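Kurnska College of Further Study
Stockroom and Packing Practice
Handout 4: Placing small cartons in open trays

Purpose of this handout

These notes accompany the fourth session of the unit and should be read before the practical class. They deal with the filling of shallow, open-topped trays with small cartons, such as single-serving drinks. Students who missed the session on labelling should obtain Handout 3 from the unit office, as the terms "face", "base" and "short side" are used here in the sense given there.

1. The tray

A shallow tray is suited to goods that must be seen and counted quickly. Its walls keep the contents from sliding off when the tray is carried, but they give little support to anything tall. For this reason the tray is chosen by its floor area first and by its depth second.

Many trays have walls that lean slightly outwards. The opening is therefore larger than the floor, and a row of cartons that seems to fit at the rim may not fit at the base. Measurements for the packing sheet are always taken at the floor of the tray.

Where a tray has feet, it should be set down with all of them on the table. A tray that rocks is to be moved before any goods are placed in it.

2. The first carton

The first carton goes into a back corner, upright, with its base flat on the floor of the tray. A corner gives it two walls to stand near, and the remaining space stays in one piece. Placing the first carton in the middle of the tray is the most frequent fault recorded in the assessed exercise.
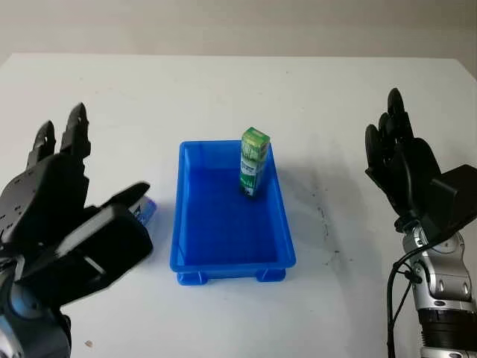
Figure 1. Blue tray with a green carton standing near the back right corner.

The tray is turned so that its long side runs away from the packer. Goods are then added from the back towards the front, and the hand does not have to pass over cartons already standing. Those who find the reach uncomfortable may turn the tray, provided that the same order is kept from the furthest corner to the nearest.

3. The work surface and its surroundings

The table should be placed against a plain wall wherever the room allows it. Goods cannot then be pushed off the far side, and small items are easier to pick out against a pale background. The Hernari building has 12 tables arranged in this manner, and the practical class is held there.
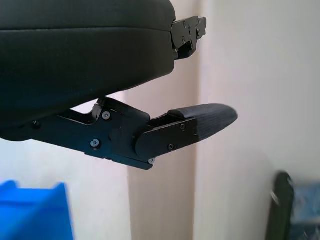
Lighting should be even. Strong light from one side throws the floor of the tray into shadow and makes small print difficult to read. Blinds on the window side are to be lowered before work begins and raised again at the close of the class.

Table tops are wiped at the start of each class with the cloths provided. Old scuffs need not be reported. Spills and sticky patches must be dealt with at once, as they transfer to the base of the tray and from there to the shelf.

4. Upright or lying down

An upright carton takes up the least floor space and is the usual choice for a full tray. A carton laid on its side is steadier but occupies more room, and if it lies diagonally it may prevent a second row from being formed.

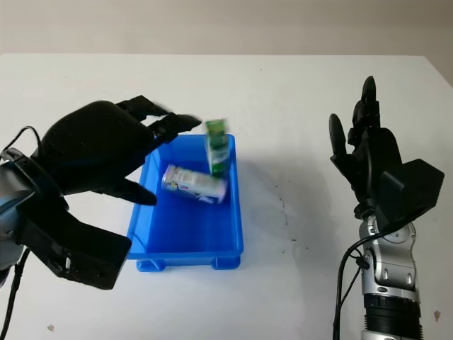

Mixed loads require a decision before packing starts. If cartons of different designs share a tray, all should stand the same way up, and each design should be kept to its own part of the tray. Any carton found lying down at the final check is stood up or moved parallel to a wall. Leaning cartons are treated as lying cartons for the purpose of the check.

Printed codes should remain readable where possible. Under the Oltmanns method, taught in the second half of the unit, the code faces the front of the tray. Under the Mastine method it faces upwards, and lying cartons are permitted.

5. Preparation for the practical class

Read section 2 again and bring packing sheet 581. Each student will have 22 minutes to fill and check the trays supplied. Calculators may be used.

A written account of no more than 2,000 words is due at the end of September. It should compare the two methods for one type of carton and include a floor plan of the tray drawn to scale.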